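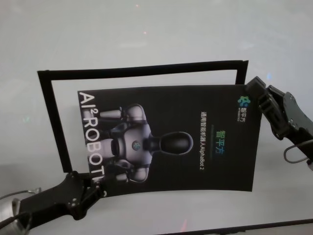 Enmarcar una lámina que se comba: ¿cómo lo hacéis?

Inicio | Foros | Manualidades y papel | Marcos y láminas | Buscar | Registrarse

**tijera_roma**
Buenas a todos. Ando con el cartel negro de AI²ROBOT, el del robot blanco y gris, y un marco negro de esos finitos, rectangular, sin trasera ni cristal. Solo el contorno. La idea es ponerlo en la estantería del cuarto de mi hijo, de pie, sin clavar nada en la pared (el piso es alquilado y la casera es muy suya).

El problema es el de siempre: en cuanto coges la lámina por los dos extremos se arquea. Y como el marco no lleva nada por detrás, no tengo contra qué apoyarla. He pensado en pegarla por el reverso con cinta de doble cara directamente al borde, pero el borde es estrechísimo y me da miedo que se note. ¿Ideas?

**marialaminas**
¡Cinta de doble cara no, por favor! Dentro de un año la quieres cambiar y te llevas media impresión. Yo cortaría una trasera de cartón pluma a la medida exterior del marco, un pelín menos, y la lámina va encima sin pegar. Con esquineras de papel se queda quieta.

**Kilian Gisler**
A mí el cartón pluma me parece matar moscas a cañonazos para una cosa tan pequeña. Cartón gris de encuadernar, de 2 mm, y listo. Yo lo compro en Barrientos, me cortan los trozos que les pido y no me cobran el corte.

Otra cosa, tijera: ¿lo vas a poner en horizontal o en vertical? Las letras grandes van a lo largo de un lado, si lo giras cambia bastante.

**tijera_roma**
Con las letras derechas, que se lea, aunque mi hijo dice que le gusta más el robot tumbado. Tiene ocho años y opiniones para todo.

**marialaminas**
Kilian, el cartón gris coge humedad y se curva él también, y entonces tienes dos cosas curvadas en vez de una. Me pasó con una serie de botánica que tenía en el pasillo. Las cuatro fuera.

**Kilian Gisler**
Pues yo llevo casi 20 hechas así y todas rectas. Será tu pasillo, mujer.

**olga_m_papel**
Hola, soy Oľga Matoušek, leo mucho y escribo poco. Antes de hablar de traseras yo la aplanaría. Boca abajo sobre papel de seda limpio, otro papel encima, una tabla y libros gordos. Dos noches como mínimo. No le paséis la plancha, que lo he leído en otro hilo y me puse mala: los fondos negros cogen brillos con nada. Y las manos limpias, o guantes de algodón, porque en el negro las huellas se ven muchísimo.

Para sujetarla luego, bisagras de papel japonés arriba, solo arriba. Así el papel se mueve lo que quiera con el calor y no hace ondas.

**tijera_roma**
Lo de las huellas lo apunto. ¿Y lo del papel japonés no es un poco de museo para un cuarto infantil? Lo pregunto de buenas, eh.

**olga_m_papel**
Jajaja, un poco sí. Un sobre me dura años, por eso ni lo pienso. Con esquineras también te vale.

**pepito_falano**
Yo en tu lugar pasaba de todo y compraba un marco con cristal y trasera. Los Indlow pequeños traen sus pestañitas y en dos minutos está puesto. Tanto lío para un cartel...

**marialaminas**
Pepito, que ya tiene el marco. Y sin cristal no hay reflejos, que en una lámina oscura se agradece un montón.

**pepito_falano**
Sin cristal hay polvo. Cada uno elige su castigo.

**Kilian Gisler**
Ahí le doy la razón, en una estantería el polvo se lo come. Un acetato fino delante y arreglado.

**tijera_roma**
Vale, resumen de lo que voy a hacer: libros encima un par de noches, cartón pluma por detrás (perdona, Kilian) y esquineras. El acetato ya lo veré, que si refleja mucho lo quito. ¡Gracias a todos! ¿La tabla tiene que ser más grande que la lámina, no?

**olga_m_papel**
Sí, que sobre por los cuatro lados. Si se queda corta te deja marcado el canto.

Contacto | Normas del foro | © 2026 Foro Dromus | Volver arriba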